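Welcome, and thank you for stopping by! We get a lot of letters at Kikow Wallcoverings, and over the years the same handful of questions has come up again and again, so we've gathered our answers on one page. Put the kettle on, have a read, and if you're still stuck at the end, please do write to us. Last updated 1 Mar 2019.

## Ordering and samples

**Can I see a paper before I buy it?**

Please do! We'll send you up to two samples at no charge, and they're a good generous size, big enough to tape up and live with for a few days. Look at them in the morning, look at them again with the lamps on, and move them from wall to wall. A paper that seemed perfectly gray on our counter can turn quite blue in a north-facing bedroom, and we would much rather you found that out from a sample than from a whole roll.

**Why do you keep asking me for the batch number?**

Every printing run comes out a touch different, even when the recipe is the same (we've been at this a long time and it still happens to us). The batch number is on the label of each roll. If you need to reorder, send it along with your note and we'll try hard to match it. If we can't, we'll tell you so before anything ships, and we can often suggest a corner or a chimney breast where the change won't show.

**How long will my order take?**

Papers from our stock shelves go out within 2 working days. The Hovison range is printed to order, so those take longer, and May is always our busiest month, what with everybody deciding to redo the spare room at once. If you have a paperhanger booked, let us know the date when you order and we'll be straight with you about whether we can make it.

## Choosing a pattern

**My room is small. Do I have to stick to a plain paper?**

Oh, goodness, no! We hear this one nearly every week, and we always say the same thing: a small room can carry a pattern beautifully, especially a little one that repeats often. Powder rooms, box rooms, the nook under the stairs, they're all lovely places to be a bit braver than you would be in the living room.

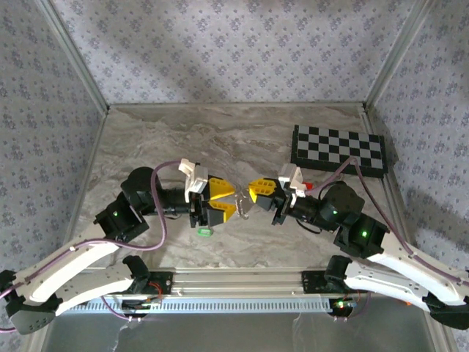 **Is it too much to use the same paper on every wall?**

Folks have been nervous about this ever since feature walls came into fashion, and we do understand, but a quiet pattern tends to settle down once it goes all the way around. With a single papered wall, your eye keeps jumping back to it. Small repeating flowers on a lavender-gray ground, carried over three walls like these, make a soft background, and a gray marble-patterned surface sits happily with them because the colors are so close. If you're still unsure, leave one wall painted and pick a shade from the background of the paper, not from the flowers.

**How do I work out how many rolls I need?**

Measure the height of the wall and the full distance around the room, then look up the pattern repeat on the product page. A large repeat means more waste, and a tiny floral wastes very little. Don't subtract the windows unless they're really enormous. We'd also ask you to order one spare roll and tuck it away in a closet. You'll be so glad of it the day somebody scrapes a chair along the wall.

## Hanging and care

**Which paste should I use?**

For our standard papers we recommend Vasis ready-mixed paste, which we sell alongside the rolls. It goes on the wall instead of the paper, so there's no soaking and you don't need a pasting table. The heavier Kotian textured papers want a stronger paste, and the label will say so.

**Can I hang it over old wallpaper?**

We wish we could say yes, we really do. The new paste can loosen the old paper, and then the whole lot comes away together, usually in the middle of the night. Strip it, fill any holes, sand, and wash the wall down. Give it time to dry properly too.

**How do I clean it?**

A soft, dry brush will take care of dust. For marks, try a barely damp cloth and dab gently, starting somewhere out of sight. Please don't scrub!

**What if I have rolls left over?**

Unopened rolls can come back to us within 23 days of delivery, as long as the wrapping is still sealed. We can't take back samples, opened rolls, or anything printed to order.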